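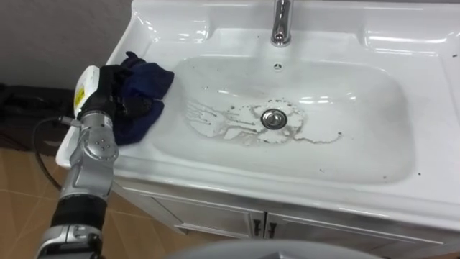 6/1/20. Surface de réparation sud, terrain d'honneur de Marwat : eau libre devant le but après la pluie de la nuit, sur une largeur qui déborde les deux poteaux. Le reste de l'aire tient, sauf la bande côté tribune, molle sous le talon mais sans flaque. La difficulté est géométrique avant d'être agronomique. Un lavabo a des parois en pente douce vers le fond et, sous le robinet, un petit trop-plein rond qui fixe le niveau à ne pas dépasser. Une surface de but usée reproduit la cuvette sans le trop-plein : les appuis du gardien creusent la ligne, le sable rapporté se tasse, et la lame d'eau monte jusqu'à trouver le premier point bas du bord, c'est-à-dire, chez nous, le point de penalty. C'est là qu'elle était ce matin.

Relevés faits avant le passage des équipes, règle posée en travers, d'un poteau à l'autre, puis de la ligne vers l'avant. Creux maximal de 8 mm sous la règle dans l'axe. Sur le papier cela reste faible. Avec un gazon ras en hiver et un horizon supérieur colmaté, cela suffit à retenir l'eau pendant toute une séance et à ralentir une passe au sol jusqu'à l'arrêt. Essai du ballon lâché : rebond presque nul dans l'axe, normal dès la sortie de la petite surface. Essai du ballon roulé depuis le corner : trajectoire régulière jusqu'à la limite de la zone sombre, puis freinage net. Même chose depuis l'autre corner, un peu moins marquée.

Carottage à la tarière, dans l'axe puis à l'angle de la surface. Dans l'axe, de haut en bas : feutre mince, sable fin grisâtre, couche noire malodorante, sable propre. La couche noire indique un manque d'air prolongé. À l'angle, pas de couche noire, racines blanches, plus longues. Le drain n'est donc pas forcément en cause. L'eau ne descend pas jusqu'à lui. Il faudra malgré tout ouvrir le regard pour le confirmer, car le croquis de pose que nous avons ne mentionne pas la pente du collecteur et la légende est illisible à cet endroit.

Historique, pour mémoire. En octobre, décompactage à broches pleines sur 3000 m², c'est-à-dire la moitié sud moins la bande de touche, que la machine n'avait pas prise à cause des câbles de l'arrosage. Sablage derrière. J'avais noté à l'époque que la profondeur de travail variait et que les broches remontaient devant le but, signe d'un sol déjà serré. Je n'avais pas demandé de second passage. Le match contre Husel approchait et le terrain devait se refermer. Le sable apporté ensuite sur la ligne provenait d'un autre lot que celui de l'automne, plus fin au toucher. C'est probablement la couche grisâtre de la carotte. Un sable fin posé sur un sable plus grossier garde son eau au-dessus de l'interface, on le sait depuis toujours et on recommence.

Conséquences sur le jeu, d'après mes notes de la dernière rencontre à domicile. En première période, l'équipe attaquait au nord et relançait au sud. Relances courtes du gardien vers les centraux : abandonnées assez vite, remplacées par des dégagements longs sur l'aile droite, seule zone où le ballon rebondissait franchement. Le bloc s'est étiré, les milieux ont joué à vue du second ballon. En deuxième période, l'adversaire a hérité du même problème et a fait le même choix. Aucun but n'est venu d'une glissade, mais plusieurs contrôles ratés dans la surface l'ont été au même endroit, que je peux situer à la règle sur le plan : un pas en avant de la ligne des six mètres, légèrement à gauche de l'axe vu du but.

Pour l'arbitre, le critère reste la praticabilité et la sécurité des joueurs. Le ballon doit rouler et rebondir, les lignes doivent être visibles. Dans l'état de ce matin, les lignes le sont, sauf le trait de but, que l'eau recouvre par endroits. Traçage impossible tant que la surface n'est pas ressuyée : la peinture file et marque les chaussures.

Travail de la matinée. Évacuation au rouleau éponge vers l'extérieur du but, jamais vers l'avant. Piquage à la fourche dans l'axe, dents enfoncées verticalement, légère bascule du manche, retrait droit. Pas de bascule forte, elle soulève la plaque de gazon et crée un vide dessous. L'eau restante est descendue par les trous en cours de matinée, avec des bulles pendant les premières minutes. Pas de sable ajouté aujourd'hui. La tentation existe chaque fois de sécher avec un sac, et c'est ainsi que se fabrique la couche fine.

Les filets ont été relevés sur la barre transversale pour laisser passer l'outil. Une sardine tordue côté gauche, remplacée. La barre est à la hauteur réglementaire aux poteaux et un peu basse au centre du but sud, ce qui vient du rehaussement du sol lors des sablages successifs autour de la cuvette et d'une flèche de la barre elle-même. À remesurer sur sol sec, la mesure d'aujourd'hui a été prise sur une planche.

Ouverture du regard en fin de matinée. Tampon collé par la boue, débloqué à la barre. Collecteur visible, écoulement faible mais continu, eau claire. Dépôt brun au fond, pas assez haut pour masquer la sortie. J'ai versé la tonne d'arrosage, 3000 litres, en tête de drain et non sur la pelouse, par le regard amont, débit réduit. L'arrivée s'est vue en aval sans refoulement, avec un retard que j'attribue à la longueur du réseau et à un point lent sous la piste. L'eau est sortie trouble d'abord, puis propre. Conclusion provisoire : réseau ouvert, débit correct, défaut situé au-dessus, dans la couche supérieure. J'ai envoyé les carottes photographiées, le croquis et ces observations avant midi, avec la question de la reprise sur mottes ou du plaquage complet devant le but.

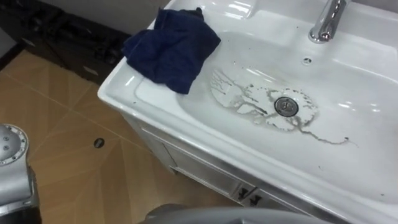 Visetti répond que le collecteur peut être écarté, mais que les fentes drainantes au-dessus ne le peuvent pas encore : si leur tête a été recouverte par le sable fin, elles ne reçoivent plus rien, et un essai par le regard ne les teste pas. Il faudrait ouvrir une tranchée courte, perpendiculaire aux fentes, et regarder si leur gravier remonte jusqu'au sable propre. Quant au plaquage, il est déconseillé tant que la couche noire n'a pas été retirée, le gazon neuf s'enracinerait dans le feutre de livraison et se décollerait au premier appui.

L'objection est juste. Mon essai a porté sur le tuyau et j'en ai tiré une conclusion sur l'ensemble. Je corrige donc plus haut dans ma tête sans raturer : réseau principal ouvert, fentes non vérifiées.

Tranchée possible seulement hors de l'aire de jeu, ce qui enlève l'intérêt, ou bien derrière la ligne de but, à l'intérieur des filets, où les fentes se prolongent d'après le croquis. Je retiens cette dernière solution. Largeur d'une bêche, mottes posées sur bâche dans l'ordre, remises et tassées au pied le jour même. Si le gravier n'affleure pas au sable propre, la fente est coiffée et il faudra la rouvrir sur toute la surface de réparation, donc après la saison.

En attendant, mesures d'exploitation. Séances de gardiens déplacées sur le terrain annexe, but mobile lesté, emplacement changé à chaque séance. Échauffement d'avant-match des gardiens reporté à côté du but, perpendiculairement à la ligne. Cela se demande depuis l'automne et ne se fait qu'à moitié, les tirs d'échauffement revenant toujours dans le vrai but après quelques minutes. Un panneau ne suffira pas. Je propose de laisser les filets relevés jusqu'à la fin de l'échauffement, personne ne tire longtemps dans un but sans filet.

Hauteur de coupe maintenue, pas de tonte cette semaine sur la moitié sud. Pas de rouleau lourd. Bâche légère devant le but si la pluie est annoncée la veille d'un match, retirée au matin, le feutre chauffe et jaunit dessous quand on l'oublie. Pas d'azote par ce temps. Le fer peut attendre, la mousse est limitée à l'ombre de la tribune.

Point Nirnetti : le créneau demandé pour leur équipe réserve sur le terrain d'honneur ne peut pas être accordé en l'état. Proposition d'échange contre l'annexe, vestiaires inclus. Le courrier est prêt, il manque le plan d'accès. Je n'y ai pas mis le détail des carottes, seulement la mention d'une surface de but saturée et d'un diagnostic en cours.

En fin d'après-midi, nouvelle visite. Plus d'eau libre dans l'axe, pellicule brillante dans les empreintes, trous de fourche encore ouverts. Bande côté tribune inchangée. Le ballon lâché remonte un peu, moins qu'à l'angle de la surface. Vent faible, ciel couvert, pas de gel attendu, donc pas de consigne d'accès particulière pour demain.

À faire : tranchée derrière la ligne, deux carottes supplémentaires entre la ligne des six mètres et le point de penalty, retrouver le bon de livraison du sable, retendre le filet côté gauche, mesurer la barre sans planche.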